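Nekbridge swimming lessons: progress report, 21 July 2025

What a term it has been! We have given 1,140 lessons since April, and 531 children can now swim a full length (our target was 400, so we're thrilled). Hermenegildo Espinoza has started the Tuesday beginners' group, and it filled up in 3 days.

Pool hire is still our largest cost.

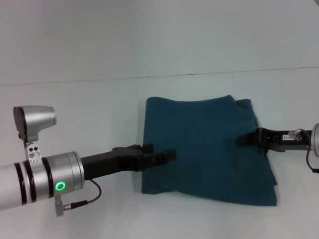

Our towel loan scheme has been a joy to run, and families ask for it by name now. We'd love to stick with soft, fuzzy ones in dark teal, folded into a stack like this for each child. A second order would see us through to spring.

Heriberto Figueroa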